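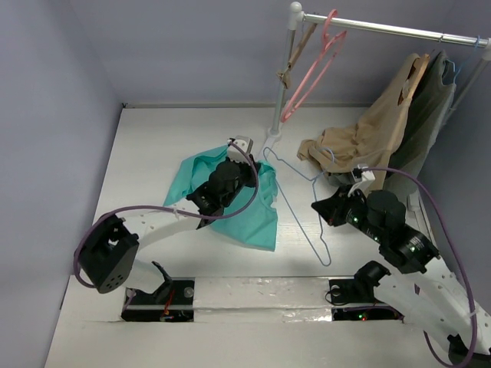

December
Wash room notebook, Gonham Textile Workshop

Continuation of the shrinkage and colour loss work on cotton jersey. The previous entry ended with the Öztürkmen cloth still conditioning on the racks, and the measurements had therefore not been taken. They have now been taken and entered in the measurement book under the same heading.

All pieces were washed at 40 degrees with the standard powder and no softener. The Garnanex cloth went in first and the Öztürkmen cloth second, in separate loads, to avoid any question of colour passing from one to the other. The machine was run empty between loads. The water meter stood at 1,218 litres when the second load was finished and this should be used as the starting figure for the next entry. The figure given in the last entry was copied from the wrong dial and has been struck out.

The Öztürkmen cloth has shortened along the length and hardly at all across the width. This agrees with what the supplier stated when the cloth was delivered. The Garnanex cloth behaved differently. It shortened along the length, but it also twisted, so that the side seams of the made-up pieces no longer hang straight and the left seam now runs towards the front. The twist was already faintly present before washing and can be seen on the unwashed control when it is laid beside a straight edge. It is therefore likely that the fault lies in the knitting or finishing of the cloth, although washing has made it plainer.

Colleagues are reminded that the marks for measurement are to be sewn and not drawn. On several of the Garnanex pieces the pen marks had faded to the point where their position was a matter of opinion. Those readings have been entered in pencil and should not be included in any average until the pieces have been marked again and a second wash completed.

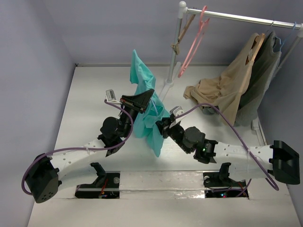
Drying was carried out flat, on the mesh racks, away from the heater. One piece of the Öztürkmen cloth had been pegged by the hem in error and was found to have stretched under its own weight. It has been withdrawn from the series and put with the spare cloth. The label has been left on so that it is not taken for a control.

Colour was judged against the grey scale in the viewing cabinet by 2 members of staff working separately, in accordance with the usual practice. They agreed on every dark shade. On the pale shades they differed by half a step, with the lower grade recorded in each case. The north window blind was open for part of the session and may have affected the pale shades more than the dark ones. The blind is to be kept closed during grading, and a note to that effect has been fixed to the cabinet door.

The adjacent white strips showed no staining from the Öztürkmen cloth. Those sewn to the Garnanex navy took up a slight blue on the wool and nylon sections and none on the cotton. The strips have been mounted on card and filed with the batch.

The new powder from Brestix has arrived and has not been opened. It must not be used on the present series, where a change of detergent would make the earlier readings useless for comparison. It has been placed on the lower shelf with the delivery note. The remaining standard powder is sufficient for the second wash but probably not for a third, and an order should be placed before the workshop closes for the holiday.

The door seal on the machine is worn on the lower side. There was a small amount of water on the floor after the first load and none after the second. The matter has been entered in the fault book.

Outstanding: re-mark the Garnanex pieces with thread. Cut a fresh control from the unwashed roll, well clear of the selvedge. Second wash of both cloths at the same temperature. Write to Garnanex regarding the twist, enclosing the strip cards, once the second set of readings is complete.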